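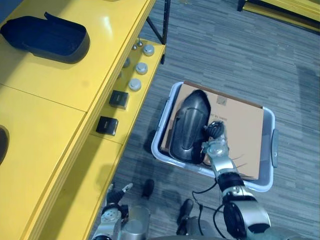 Yellow workbench, lower shelf in use, bin on the carpet.

Dutavis bench with parts shelf – three stars out of five

Had this bench since February, so time for a proper review. Typing quick, excuse mistakes.

The good. It's the lower shelf that sold it to me. Small stuff lives there – bolts, knobs, the little black squares – and the top stays clear for trays. No more hunting. Reach down, grab, done. The yellow is loud but dropped bits show up against it a treat, which I did not expect to care about and now do.

Ordered through Talpur, came in 13 boxes (why), 3 of them just packing. Legs are black metal and feel solid. No wobble on carpet, even on our striped stuff in the Islow unit.

The not so good. The top is in panels so you get a seam. It's faint, but slide a tray over it and you feel a tiny bump. Shelf is a bit close under the front edge too, so anything pushed to the back sits in shadow and I've lost fittings in there more than once. And it shines. Under our lights teh top throws glare right back at you by the afternoon.

Instructions poor. Step 9 shows a bracket that wasnt in any box.

Would I buy it again? For small assembly, yes. For anything heavy I'd look at the Jarnurley one, deeper shelf and a matt top.

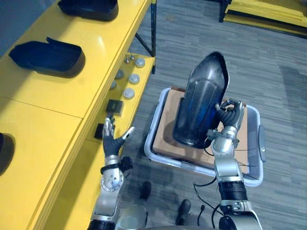 Reply from Moorhen: we've got the same bench and the glare drove us mad as well. Ended up putting a matt mat down the whole length, sorted it and covered the seam too. Missing bracket was in with the feet on ours – worth another look.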